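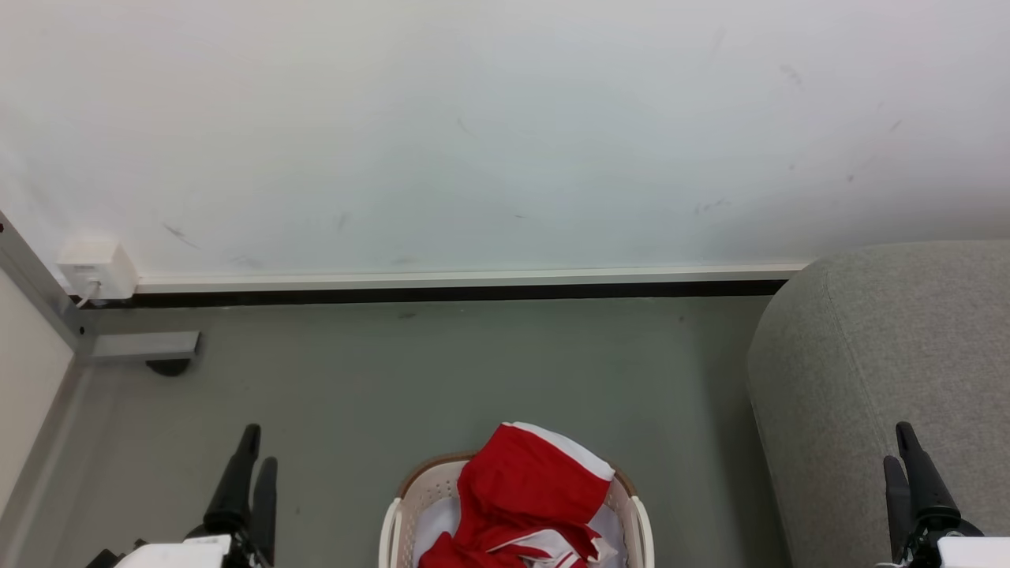 Leave the Walls Alone

Every March the building I live in, Drullham, sends around a letter about repainting. Tenants can have their living room done in the same white for 675 dollars, or wait for the full schedule, which comes up every eight years. I have thrown the letter out three times now. I think most people should.

My living room walls have gray scuffs on them. A chair back did some of it, and bags and elbows did the rest. I noticed them a lot in the first year and hardly at all after that. A wall in a room where people sit down, get up, move furniture and carry laundry through is going to get marked. Paint it and the marks start again the same week.

My neighbor Abdelkrim Ramadan disagrees with me. He had his place painted last spring and it looked very good. He also moved his sofa a foot out from the wall so it wouldn't rub, and he asks guests not to lean. His kids now fold clothes on the bed, since the basket kept bumping the baseboard on the way past. I like his apartment. I would not want to follow the rules that go with it.

People will say there is a difference between worn and dirty, and I agree. I mop. I wipe the baseboards a few times a year, and I wash the sofa cover when it needs it. Grease and mold are problems and should be dealt with. A scuff that stays after a damp cloth has gone over it is a different matter, and I don't see why it should cost anybody 675 dollars.

The same goes for laundry in the living room. I grew up in a house where a basket left out when someone rang the bell was an emergency. My aunt would run it down the hall with shirts falling off the top. I leave mine on the floor by the sofa, because that is where I fold. Yuxi Shao, who lives upstairs and comes over for coffee, usually picks something out of it and folds it while we talk. She would do less of that if I kept it in a closet.

I priced the whole apartment once, to be fair to the other side. Painting every room came to 1,323 dollars, plus two days of having everything I own pushed to the middle of the floor. I spent part of that money on a better lamp and a set of furniture pads, and the pads have cut down on new scrapes.

If you are moving out and the lease says to repaint, repaint. If there is a leak stain, fix the leak and then paint over it. Otherwise I would put the letter in the recycling and finish the laundry.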